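Review: Muvari parallel gripper, two-finger electric, bought as a pair

We have had two of these on our tabletop arms since November, one per arm, and they have done enough work now that I can say what they are good for. Short version: good gripper, annoying cable, poor manual.

Mounting took 80 minutes for the pair, and most of that was hunting for the right hex key. The kit comes with an adapter plate and 6 screws. Four of them are one length and two are slightly longer, and the sheet in the box does not say which go where. The longer ones go on the side nearest the connector. If you get it wrong the plate rocks a little and you will spend an afternoon blaming your calibration, as Trí Lục did.

The software side was easier. We run everything through Rillel and the driver was picked up the first time. You get position, speed and a force limit. The force limit has 4 steps, and I would have liked a proper number instead, but in practice step two covers nearly everything we do. Step one lets smooth objects slip when the arm speeds up. Step four will dent a thin plastic cup, so keep it for metal parts.

Our standard test is cups and a mesh pen holder on black cloth. Cups sound easy and they are a fair test. The wall is tapered, so flat fingers meet it at a slight angle, and a gripper with any play in the jaws will let the cup tilt. These hold it straight if you grab it high, near the rim. Lower down we had more trouble.
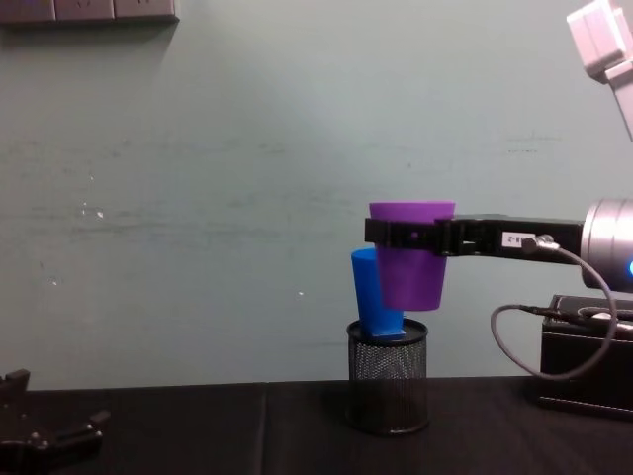
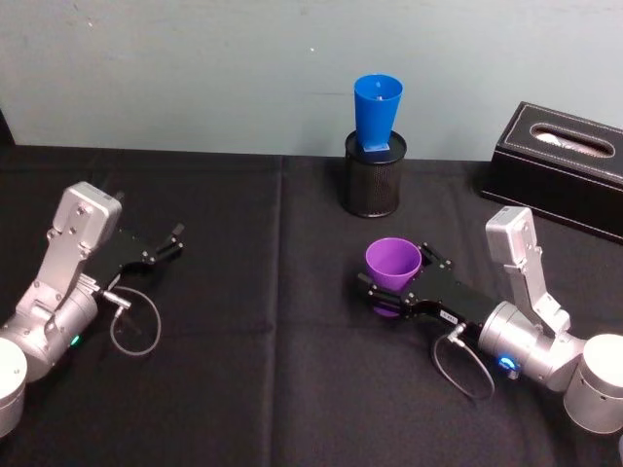 Purple cup in the right gripper, blue cup in the pen holder.

Nullau Manipulation Team — Equipment Reviews

The jaws open evenly and stop where you tell them to. Quyên Châu ran the same pick over a long session with each gripper and saw no drift in either one. The body is slim for its length, so you can get in beside one object without knocking the next. It is long, though. Plan your approach from the side with that in mind, and check the reach on both arms before you fix anything to the table.

Now the cable. It leaves the body at a plug and needs a fair amount of slack or it pulls when the wrist turns. With that much slack it hangs in a loop, and the loop finds things to catch on. We tried clips and went back to leaving it free. An angled plug would fix most of this. Peter Sýkora wrote to Muvari about it and got a polite answer with no date in it.

We had one failure. After 3 months a finger screw on the left unit worked loose. Thread lock on all the finger screws took care of it, and I would do that on day one.

Compared with the Wickramasinghe gripper we used before, this one is quieter and easier to set up. The old one had softer finger pads and was better with round objects. Mỹ Đặng still prefers it for fruit, and I agree with her there.

Would I buy the pair again? Yes, for boxes, cups and small parts. If your work is mostly round or soft things, ask for a loan unit first.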